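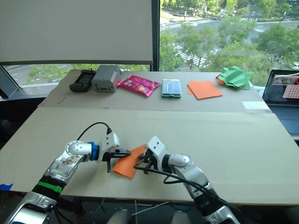
Photo: Enska workshop archive. Reproduced with permission.

Enska (two-armed cloth handler)

Enska is a two-armed tabletop robot assembled by members of the Starnulside shared workshop, intended to pick up, hold and fold small pieces of cloth. It has been described in the workshop's own writing as a "laundry robot," a label that is hard to square with its published record, which covers small cloths and no clothing. The build is of interest mainly as a well-documented case of what amateurs can do with bought-in arms and a great deal of patience, and of how far that is from a household appliance.

Background

Starnulside is a members' workshop with a woodworking room, an electronics bench and an upstairs office. The project began there in March, after two members bought a pair of secondhand arms from Buschmann, a small reseller of lab equipment. The first plan was to sort screws. Cloth was chosen later, reportedly on the grounds that it was cheap and could be dropped without damage. Early posts on the build log promised a machine that would fold a full basket of washing. The promise was removed from the log's front page without comment, though it survives in the older entries.

Construction

The two arms stand side by side at the near edge of a beige tabletop, each ending in a white parallel gripper with black fingers. Cables run outside the arms, a choice that makes repairs simple and has drawn complaints from several members who have tried to work near them. The log records 4 cable failures, all at the wrist. A fabric sleeve was tried and given up, and loose loops of cable remain the accepted solution.

The worktable was built in the woodworking room. It is wide enough that either arm can reach past the middle, and most of the trouble in the first weeks came from letting both arms do so. Limits were then set in software. The log presents these as a safety system. They are more fairly described as a list of places the arms are told to avoid, and they do nothing about a hand or a coffee cup in the way. A hardware stop button was added only after a visitor asked where it was.

Control software

Motion is handled by Skatent, a control program written by the members and shared freely. In its most reliable mode, Skatent replays movements recorded while a person guides the arms by hand. A second mode, in which the program chooses its own grasp points from a camera view, is described in the notes as working. The same notes advise starting each attempt with the cloth flat, square to the table and in a color that stands out from the board. How much of the task is left after those conditions have been met is a matter of opinion, and the members do not share a single one.

Cloth handling

The standard exercise begins with a lift. Each gripper pinches one side of a small square of fabric, and the two arms raise it together and hold it over the table. Orange fabric is used for much of the practice. Even when held at both sides the cloth sags, and a corner may hang toward the board, so the program cannot treat it as a stiff sheet. The fold itself consists of lowering the cloth, carrying one edge over the other and letting go. Letting go is the step that fails most often, as the fingers tend to drag the top layer out of line when they open.

Other items are kept on a second surface behind the worktable, among them a flat square of orange cloth, a crumpled pile of green fabric, a phone in a clear case with a green rim and a shiny pink snack bag. Claims that Enska can handle "everyday objects" rest on this kind of material. The log contains no table of results for anything other than cloth.

Reported results

The only formal trial was posted on 6/9/24. It gives 73 successful folds in 100 attempts, using one size of cloth and one starting position. A fold was counted as good if the member running the trial judged it good. There was no second judge, and no limit on how far the edges could be out of line. Attempts in which the cloth was dropped and laid out again by hand were restarted and left out of the total, a detail found in a reply under the post and absent from the post itself.

A repeat by other members of the workshop, with the cloth turned a little at the start, produced 54 successes from the same number of attempts. The builders put the difference down to worn finger pads. New pads were fitted, but the repeat was not run again. Speed has never been reported, and the videos on the log are played back faster than life.

Reception

Opinion inside Starnulside is mixed. Supporters point to the open files, the plain parts list and the fact that newcomers can learn to run the arms in an afternoon. Critics note that the cost of the arms is missing from the project's budget page, which lists only the table, cables and finger pads, and that "homemade" is a generous word for a build whose hardest parts were bought finished. Both groups agree that the log is unusually thorough about faults. Its longest section concerns cable ties.

Status

The arms remain in use at the workshop. A towel-sized version of the task is listed as planned, as it has been since the first page of the log.

See also: Skatent; Starnulside; shared workshops; cloth folding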